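Notebook – January, telephone bench
Started 8.20 am

Carried on with the noisy line complaint from the Privham office. Third visit to this one. Wulan has already swapped the wall plate and the line cord, and the hum came back both times within a day or two. She brought the set in last night so we could hear it on our own exchange, and left the old cord in the bag with it. Keep the cord, don't bin it.

On our test line the set is clean. Dial tone fine, sidetone fine, no hum with the handset at rest or held. Tapped the case, flexed the cord at both ends, nothing. Left it off hook for 8 minutes and listened at the end. Still clean. So either the fault isn't in the set or it needs something we don't have here.

Measured the handset receiver cold: 59 ohms across the terminals. Morena's card for this type is in the green box but the ink has run and I can't read the value. Need a second handset of the same type to compare. Samuele thinks there is one in the Zurkow boxes from the clearance. Haven't looked.

DC resistance off hook, measured at the plug: 580 ohms. That seems high to me. I did it twice with the leads reversed and got the same figure. The bench meter has been reading a bit high since the battery was changed, so before I believe it I want it repeated on Assunta's meter. If it holds up, the likely suspect is the hook switch contacts. They get a grey film on them when a set has lived in a kitchen, and this one sat next to the kettle at Privham according to Wulan.

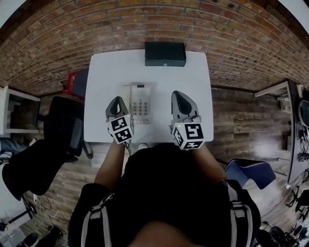

Bench, with telephone. January.

Hook switch out at 10.15. Two screws, one of them chewed by whoever was in there before us. Contacts are dull but not pitted. Cleaned with a strip of plain card first, then card with a drop of isopropyl, then dry card again. No file, no emery. (Manuela used emery on the Hodoroagă set and we ended up replacing the whole leaf spring, so please don't.)

Before refitting I checked the travel. The lower leaf was only just meeting the upper one with the cradle fully up. Bent it a hair with the spring tool, checked, bent it a bit more. Good wipe now, and it breaks properly when the cradle goes down. Refitted with a new screw from the tin in place of the chewed one.

Repeated the DC measurement on the same meter. Lower than before, and steady when I wiggle the cradle, where earlier it wandered. Not writing the figure down until I've had the other meter on it.

Rang Privham at 11. Asked them whether the hum is there all day or at certain times. Answer was mostly mornings, and worse when the heater is on. Nobody had mentioned a heater. Asked where it's plugged in and it's on the same wall as the phone line, with an extension lead running along the skirting board beside the phone cable for the length of the room. That could be the whole story, or it could be that plus a poor contact unbalancing things. I'd like to fix both.

Samuele came by while I was writing this up and reckons the old cord should be tested too, seeing that Wulan fitted the new one with the heater going and heard no change. Fair point. Tested the old cord end to end, all conductors good, no shorts, but the clip on one plug is broken. Tagged it.

Cost so far is mostly driving. The Sileo job is waiting on the same van, so the Privham visit will have to be an afternoon one or it won't get done.

To do:
Repeat the off hook resistance on Assunta's meter
Find the second handset (Zurkow boxes, try the bottom ones first)
Rewrite the receiver card in pencil
New battery for the bench meter, and check it against a known resistor
Ask Wulan to take 6 metres of flat cable so the line can be rerouted over the door – the clips are in her kit already
Move the extension lead to the other wall before anything else is touched, then listen with the heater on and off

2.40 pm. Receiver measured again after lunch, same as this morning. Set is back together and on the shelf by the door, label on the base. Don't send it out until the meter check is done.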